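4. Changes in Kitchen Work at the Ferkholm Site

4.1 Task setting

Before the arm was installed at Ferkholm, breakfast tasks were rehearsed in simulation (Figure 3).

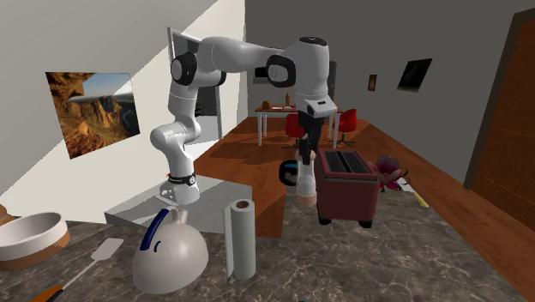
Figure 3. Simulated kitchen with the arm reaching down toward the toaster.

4.2 Effects on staff

Of the 80 kitchen employees surveyed in May, 71 reported less repetitive handling during the morning shift. Time saved at the counter was partly taken up by new duties, chiefly restocking and clearing stoppages. Employees at Pumlow described similar changes but asked for more training before working alone beside the arm. Staffing levels at both sites were unchanged over the study period.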